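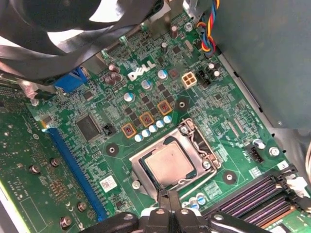 I'd been meaning to get over to the Stendo repair room since April, and I finally made it on a Thursday, right when the kettle was on and somebody had a Dell desktop open on the bench. The woman who runs the place has been fixing office PCs for 8 years and she talks fast, so forgive my notes!

"People bring these in and say it's dead, and I say, well, how dead?" she told me. "Does the fan spin? Any beeps? Half the time they never looked."

She starts with the capacitors, always. "You're looking for a bulging top, or crusty brown stuff at the bottom. The ones near the processor get the heat, so I go there first - then the big ones."

I asked if she swaps them herself. She does, though she hated it at first. "My first board, I lifted a pad and ruined it. I cried in the car."

Most of her machines come from the old Drusum offices across town, which cleared out two floors and gave her everything, cables and all. Last year the shop sent 1085 computers back out the door, a lot of them to families through the Bermúdez school program.

"The processor I mostly leave alone," she said. "New paste, clean the heatsink, lever down, done. It's the dust that gets you. I've pulled out stuff that looked like a sweater."

And the wiring? She laughed (a big laugh, the whole room turned around). "I used to tie everything up so pretty. Then you need to get back in there and you're cutting 3 zip ties to move one plug. Now I just keep it out of the fan."

She'd like a second bench before winter, and a better lamp. The lamp she's already picked out.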